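FOR IMMEDIATE RELEASE
05/02/2021

Mudgway Workshop Members Build Hand-Held Gripper for Household Chores, Release Plans Free

MUDGWAY - Members of the Mudgway shared workshop have finished the second version of a hand-held gripper and are putting the full set of plans online at no charge. The project, called Visamik, lets a person carry out a simple chore with a mechanical hand while a camera on the tool records the motion. The recordings are meant to be used later to teach a robot arm the same job.

The build was led by Ifeoma Edet and Luana Rezende, who share a bench at the workshop. Edet designed the body and the finger linkage. Rezende wrote the recording software and the setup guide.

"We wanted something a person could put together at home over a couple of weekends," said Edet. "Most of the parts come off a printer or out of a hardware drawer. If you can assemble a bookshelf and you don't mind redoing a step, you can build this."

The parts for one gripper cost $400. Assembly takes 14 hours for a first-time builder, not counting printing. The first version was heavier and had to be put down between tasks. The new one has a shorter linkage and a body that opens from the back, so a jammed joint can be reached without taking the whole tool apart.

Early trials have stayed with one kind of job, which is wiping down desks and tables with a cloth. Cloth is hard for a gripper to handle. It folds, slides and bunches, and it looks different every time it is picked up.

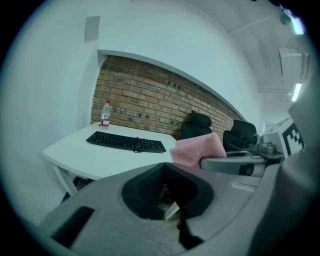 Rezende said the group chose ordinary desks on purpose and leaves things on them during practice.

"A keyboard is a good test," she said. "You have to go around it, and the cable gets in the way. I dragged a cable along with the cloth more than once. We kept those recordings too."

The release includes printable part files, a shopping list, wiring notes and the recording software. A printed marker sheet is also included, along with directions for mounting it on a flat board. The software uses the marker to work out where the tool is in the room.

Planwood, a local lumber and hardware shop, gave the group offcuts and fasteners for the test stands. Trustimex lent a second printer for the last stage of the build. Neither company has a stake in the design.

The workshop will hold 9 build evenings for people who want to make a gripper with help. Places are open to members and non-members. Builders pay for their own parts and keep what they make. Tools are provided.

Work on a third version has started. Edet is testing softer finger pads, and Rezende is rewriting the part of the guide that covers calibration - the section that has brought in the most questions so far.

About the Mudgway Workshop
The Mudgway Workshop is a member-run space with shared tools for wood, metal, electronics and printing. New members are accepted all year.

Press contact: Luana Rezende, Visamik project, Mudgway Workshop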